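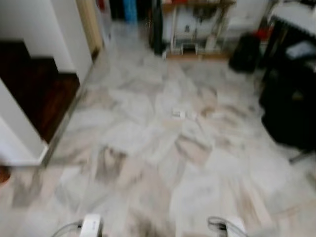
Questions about the Kustinholm fault

Updated April

These are the questions we have been asked most often since we paused floor pick-up on the Porneo home robots at Kustinholm. The pause affects picking things up from the floor and nothing else. If your question is missing, use the contact form in the Usow app and choose "Safety".

What went wrong?

A Porneo robot turned on the spot to look for something it had been asked to pick up from a tiled floor. It started reaching down before the turn had finished. The left gripper struck a door frame and the arm carried on pushing for just under two seconds before it stopped. No one was hurt. The frame was dented and one finger of the gripper cracked.

Why did it reach before it had stopped turning?

Two parts of the software disagreed. The base reported that the turn was complete when its motors were told to stop, although the robot was still swinging slightly. The arm took that report as permission to move. On carpet the difference is very small. On smooth tile the wheels slip a little and the swing lasts longer.

Did the blurred camera view play a part?

Yes. The head camera blurs during a fast turn, and the robot is supposed to throw those pictures away. The blur check was set too loosely, so a smeared view of a pale object on a pale floor was accepted as good enough to aim at. The position it worked out was 11 centimetres from the true one, on the side nearer the door.

Why did the arm keep pushing?

The limit on pushing force was set for lifting, and it was too high for an arm that is only reaching. A person would have been able to push the arm away, but we do not think they should have to.

Is this one fault or several?

We log it as one, number 711, with three causes: the early "turn complete" report, the loose blur check and the high force limit. Any one of them alone would probably have gone unnoticed.

How often has it happened?

We went back through the records of 1335 floor pick-ups. In 162 of them the arm began to move before the base was fully still. Contact with a wall, a frame or furniture was recorded in four of those, and only the one described here caused damage.

Is my robot affected?

If it runs Usow version 6 or earlier and has two arms, yes. Single-arm models use a different base and wait for a fixed time after every turn. You can find the version under Settings, then About.

What should I do until the update arrives?

Leave floor pick-up switched off. It was turned off remotely on all robots that were online, but a robot that has been in its box or out of range may still have it on. Check under Settings, then Tasks.

Keep children and pets out of the room if the robot is working near a doorway. If the robot reaches when you do not expect it to, press the red stop button on its back. The stop button in the app also works, but it depends on your wireless connection and can be slower.

Can I still use it for tables and worktops?

Yes. Those jobs start from a parked position with the brakes on, and we found no early movement in the records for them.

What does the update change?

The arm will wait until the wheel sensors and the motion sensor in the head both report that the robot is still. Pictures taken during a turn will not be used for aiming at all. The force limit while reaching has been cut by half – you may notice the robot giving up more often when it brushes against a curtain or a chair.

The robot will also be slower. Expect an extra second or so between turning and reaching.

Who checked the fix?

Our own team tested it first, on tile, wood and the join between the two. Beltrán, who make the base, then repeated the tests with worn wheels. Their tests found one further case, where a raised threshold strip rocked the robot after it had stopped. That has been fixed in the same update.

My gripper or my door frame is damaged. Will you pay?

Send us photographs and the robot's serial number through the app. We replace gripper fingers free of charge under this notice, including on robots that are out of warranty. Claims for damage to the home are handled separately and need a repair quote.

Do you need the recordings from my robot?

Only if it has touched something while reaching. Nothing is sent unless you agree to it in the app, and you can look through the pictures first and remove any you would like to keep private.

When will floor pick-up come back?

Robots will be updated in groups, starting with homes that have mostly carpet. Yours will show a message when it is ready. Floor pick-up stays off after the update until you switch it back on yourself.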